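3.2 Collection of demonstrations in domestic rooms

The second phase of the student project moved the recording work out of the teaching laboratory and into ordinary rooms. During the laboratory phase, all cloth items had been handled on a flat grey table, and the policy trained on those recordings (denoted Helta-0 in what follows) failed in most trials once the table was replaced by a soft surface. The failures fell into two groups. In the first, the fingers closed above the cloth because the support had sunk under the item and the height estimate was wrong. In the second, the fingers closed on the support as well as on the item, and both were lifted together.

Each pair of students was given one hand-held gripper of the Pliltov pattern, with its own calibration file, and a written protocol of two pages. The protocol fixed the start and end of an episode, the permitted speed of approach and the naming of files. It did not fix the arrangement of objects. Beds were chosen as the main support surface since they combine a compliant base with a patterned cover, and both properties were absent from the laboratory set. Small household items were allowed to remain on the bed during recording, and in the setting of Figure 3 these included folded spectacles and a smartphone on a floral quilt, with a dark fabric-covered item between and behind the fingers.

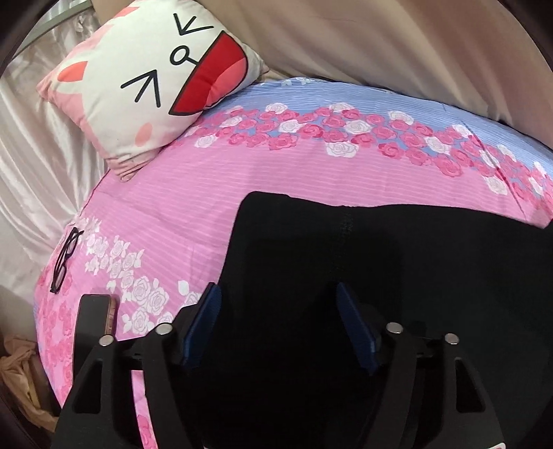

Olaia Pastor objected at the first review that a patterned cover and a compliant base should not have been introduced in the same phase, as any gain or loss in the trained policy could then be put down to either. The objection is a fair one. It was met in part by recording an additional 154 episodes on a plain mattress cover, which are reported separately in Section 4.3 as the Gallardo subset. A full factorial design would have needed more rooms than the students could reach in the time allowed by the module.

Recording was carried out in March over the second half of the teaching term. A total of 24 students took part, working in pairs, and the collected set contains 2513 episodes after removal of those with missing or damaged data. Removal was done in two passes. The first pass was automatic and rejected any episode in which the pose track was lost for longer than half a second. The second pass was done by hand, each pair checking the recordings of another pair against the protocol. Disagreements were settled by a third reader. No attempt was made to remove episodes in which the grasp was slow or needed a second closure, as these were considered useful for learning recovery.

The boundary between item and cover was treated as a separate condition. When a garment lies flat on a quilt, its edge gives little height contrast, and the decision on where to close the fingers must be taken largely from colour and texture. The students were therefore asked to record approaches to edges and corners as well as to the middle of the item, and to vary the angle of approach between episodes. Dark fabric against a printed ground was the most common pairing. The reverse case, a printed item on a dark ground, is under-represented and was not used in the evaluation.

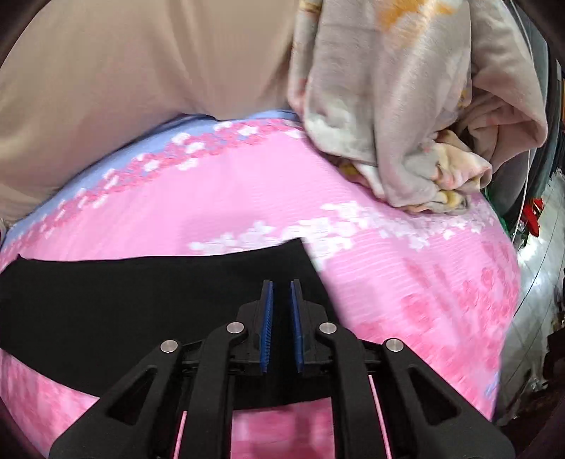
Figure 3. Hand-held gripper over bedding. Upper: fingers directed down towards the quilt. Lower: finger pads slightly open above the boundary between black fabric and the pink quilt.

Labels were added with the Brurex annotation tool. Each episode received one label for the contact region (edge, corner, interior or fold) and one for the outcome. Agreement between annotators was good for outcome and poor for contact region, the main confusion being between edge and fold. The two were merged for training and kept apart in the released files.

Images were used at their native wide field of view. An early trial in which the lens distortion was corrected before training gave no benefit and removed part of the outer view, where neighbouring items on the bed are often found. The correction step was dropped. Motion blur was left in place for the same reason as the slow grasps: the policy will meet it at run time.

The set was split by room, so that no room appears in both training and test data, with 70 per cent of episodes assigned to training. The remainder was divided equally between validation and test. Splitting by episode instead would have raised the reported scores, as was found with Helta-0, and those earlier figures should not be compared directly with the ones given in Section 4.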